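Zimberg Publishes Results of Gripper Comparison for Desktop Computer Disassembly

Two finger designs and two wrist camera positions tested at Gatham site

GATHAM, November 2, 2018 – Zimberg, a developer of robot cells for electronics recycling and repair, today published the results of a comparison of grippers for taking apart desktop computers. The trials were carried out at the company's Gatham test site and covered 1,653 pick attempts with a narrow-finger gripper and 1,656 with a wide-finger gripper. Both grippers were run on the same robot arm, with the same controller and the same part list.

The work is part of the Grorance project, which Zimberg started in March with Steiner, a supplier of robot end tools. The aim of Grorance is to find out which parts of a used desktop computer can be removed by one arm without a tool change, and which still need a person or a second tool.

Desktop computers are a hard case for automation. Cases differ from one model to the next, cables lie in a different place in every unit, and many parts are held by latches that have to be pressed before anything will move. Most recyclers open the case by hand and sort the contents by hand. Memory modules and expansion cards are often worth more if they come out undamaged, but the time needed to remove them carefully can cost more than the parts bring in.

For the trials, each computer was opened by an operator and laid on its side on the test table. The arm was then given a fixed order of work: memory modules first, then expansion cards, then drives. Parts that came out were placed in holders on a fixture plate next to the case. A pick was counted as good only if the part reached its holder, passed a visual check and left the slot or bay undamaged. 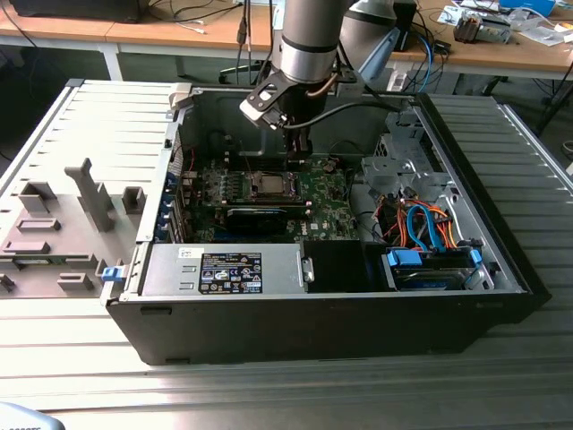 The robot arm at work over the motherboard of an opened desktop tower, with part holders on the plate at left.

The narrow-finger gripper did better on memory modules. Its fingers fit between neighboring slots and could reach the end latches without touching other parts of the board. The wide-finger gripper was the better choice for hard drives, where the larger contact area kept the drive from tilting as it left the bay. On expansion cards the two were close, and the difference was too small for Zimberg to recommend one over the other.

Neither gripper dealt well with cables. Data and power cables that crossed the path of the arm were the most common cause of a stopped run with both designs. In the current setup the controller stops the arm when the force at the wrist goes over a set limit, and an operator moves the cable and restarts the run. Zimberg plans to test a separate cable-clearing step before the first pick.

The comparison also looked at two positions for the wrist camera. In the first, the camera was mounted close to the gripper and looked straight down along the fingers. In the second, it was mounted farther out on a bracket and set at an angle of 20 degrees. The angled position gave a clearer view of latches and connector ends during the approach. It also made the wrist wider, and in narrow cases the arm had to come in from a different side to keep the camera clear of the drive cage. Zimberg will keep the angled position for the next round and work with Steiner on a shorter bracket.

One finding concerned the holders and had little to do with the grippers. Memory modules that were gripped slightly off center were often released at a small angle and did not sit flat. The first holders had straight walls and left no room for this. A revised version with sloped edges has been in use for the last six weeks of testing, and the share of modules that had to be straightened by hand has gone down.

The next phase of Grorance will add small form factor computers and all-in-one units. Steiner will supply a third finger design with replaceable tips, so that finger width can be changed between batches. Zimberg will repeat the full part list with the new fingers and the existing controller before making any change to the control software.

A test report with results by part type, a list of stop causes and drawings of the revised holders is available on request from the Zimberg press office. Recyclers and repair companies that want to have their own equipment included in the next phase can apply through the same office.

About Zimberg
Zimberg designs and builds robot cells for the disassembly, sorting and repair of electronic equipment. The company runs a test site in Gatham, where customers can bring their own parts for trials.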